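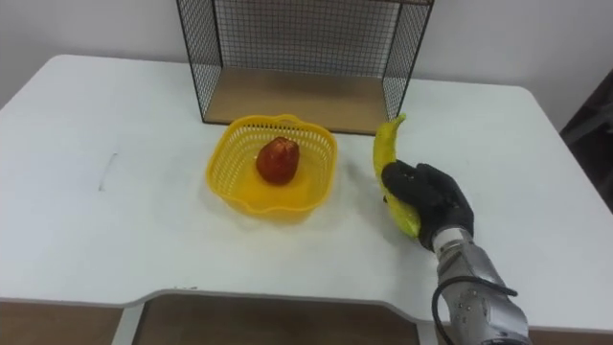 TRELTARD, 2025-11-07

Does a cleaner table mean a safer table? Why "kills germs" doesn't tell you much

Look at any table at home or in school. Does it look clean? Maybe it does. But your eyes are terrible at this job. Germs are far too small to see, and a gray smudge on a tabletop might be nothing worse than pencil dust.

So people who sell cleaning sprays have an easy time of it. They can tell you a table is crawling with horrible things, and you can't check. They can tell you their spray got rid of them, and you can't check that either. That should make you a little suspicious.

What is a germ, anyway?

"Germ" is a loose word for tiny living things, such as bacteria, and also for viruses, which scientists still argue about calling alive. Some germs make you sick. A lot of them don't do anything to you at all. Bacteria live on your skin and in your gut right now, and some of them help you digest your lunch.

When an ad says a table has "more germs than a toilet seat," ask: which germs? Toilet seats get cleaned often and stay pretty dry, so plenty of things have more bacteria than they do. It sounds disgusting, but it doesn't tell you if anybody will catch anything.

The trouble with big numbers

Suppose a spray called Ziltimine says it kills 99 percent of germs. Sounds like almost all of them, right? Try it with numbers. If there were 1000 bacteria on a spot, 10 would be left. If there were 100, only one would be left. Bacteria can split in two, and some kinds do it in less than half an hour when they have food and water and warmth. On a dry, bare table most of them don't get far.

You should also ask where the test was done. A glass dish in a lab is one thing. A table with dried jam on it is another, and dirt can get in the way of the spray. Many sprays need to sit wet for several minutes, too. Read the small print on the back and see how long yours asks for. Then watch how long people really wait – I have seen grown-ups wipe it off in two seconds.

What about soap?

Plain soap and water is old and boring and doesn't have a cartoon monster on the label. It still works well. Soap loosens grease and dirt, and the germs stuck in them get carried off with the water. For an ordinary table, that is usually enough. Stronger stuff makes sense after raw chicken, or when someone has thrown up.

And you don't catch much from a table by looking at it. Germs mostly need a ride, and the ride is often your hand going to your mouth or nose. Wash your hands before you eat.

Should you believe me? Check. Ask your science teacher, or find two books that explain it and see if they agree.

Written by Myung-ja Myung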